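Chapter 8

Budgeting for a First Robot Cell

In this chapter
Setting the scope of a purchase
Simulation as a planning cost
Choosing between one arm and two
Reading a supplier's quotation

Learning outcomes

On completing this chapter, students should be able to prepare a written estimate for a small handling cell, separate purchase costs from running costs, and judge whether a supplier's simulation supports the price being asked.

8.1 Before any money is spent

Organisations new to automation often begin with a catalogue. The planner should begin with the task. A clear statement of what is to be picked up, where it is to be placed and how often will settle most later questions, including the choice of gripper. The programme followed in this chapter is that of Prellitow, a small firm that tests and resells used network equipment. Its parts are light and come in many shapes, and its first estimate allowed for a plain gripper with two parallel fingers.
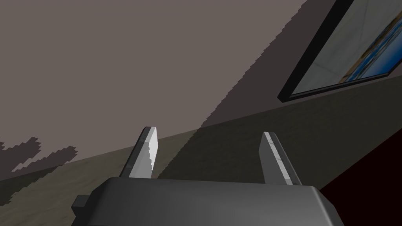

8.2 Simulation as a line in the budget

Simulation is sometimes treated as a free extra. It should be given its own line, covering software, the preparation of models and staff time. Prellitow set aside $3000 for this work and engaged Tokbridge to carry it out – a modest sum beside the price of an arm, but one that had to be approved separately. The terms called for a model of the room, with its furniture, so that reach could be studied before the floor plan was fixed.

Two arms were modelled. A second arm raises the purchase price and also affects installation, guarding, training and spare parts. Planners should therefore cost both arrangements in full and present them side by side.

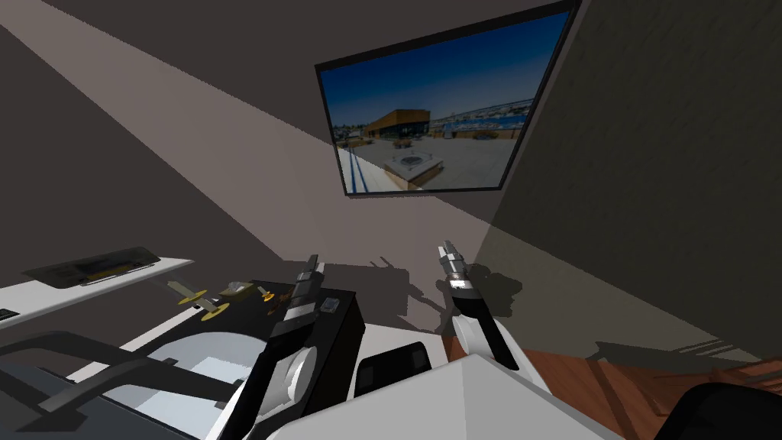 8.3 Grippers and fingers

The gripper is usually quoted apart from the arm, and fingers may be quoted apart from the gripper. Each line should be checked for what it includes. The main points to confirm are the opening width, the gripping force, the finger material and the delivery time for replacements. Prellitow received two quotations. Ekinci offered delivery in 14 weeks with one spare set of fingers; Berno offered delivery in 8 weeks with no spares.

Opening width deserves particular care. It should be compared with the largest part in the programme, measured across the faces the fingers will hold.
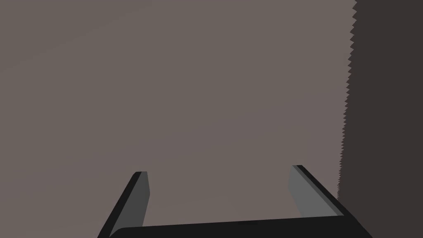

Should spare fingers be bought with the first order?

They should be priced with the first order, even if they are bought later. Fingers are wearing parts, and a cell that stands idle while a set is shipped may cost more than the set itself.

8.4 Testing the estimate against real parts

An estimate prepared for an average part is of limited use. Prellitow listed 38 part types and chose a sample for modelling, giving preference to those with connectors, switches or ribbed sides, where the placing of the fingers needs thought. Small network transceivers were among them. For each part, the planner recorded the faces that could safely be touched and any feature that had to be kept clear.

Where a part cannot be handled with the standard fingers, the cost of a special set belongs in the estimate – together with the time needed to change from one set to the other.
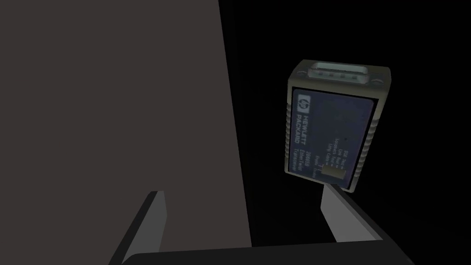
Figure 8.4 Simulated gripper with one finger against a Hewlett-Packard transceiver module.

8.5 Purchase costs and running costs

Purchase costs are paid once and include the arm, gripper, controller, guarding and installation. Running costs return each year and include power, servicing, software licences and refresher training. The two should be kept in separate tables and carried forward to the same year-end. Prellitow's financial year begins in January, and servicing charges were entered from that month.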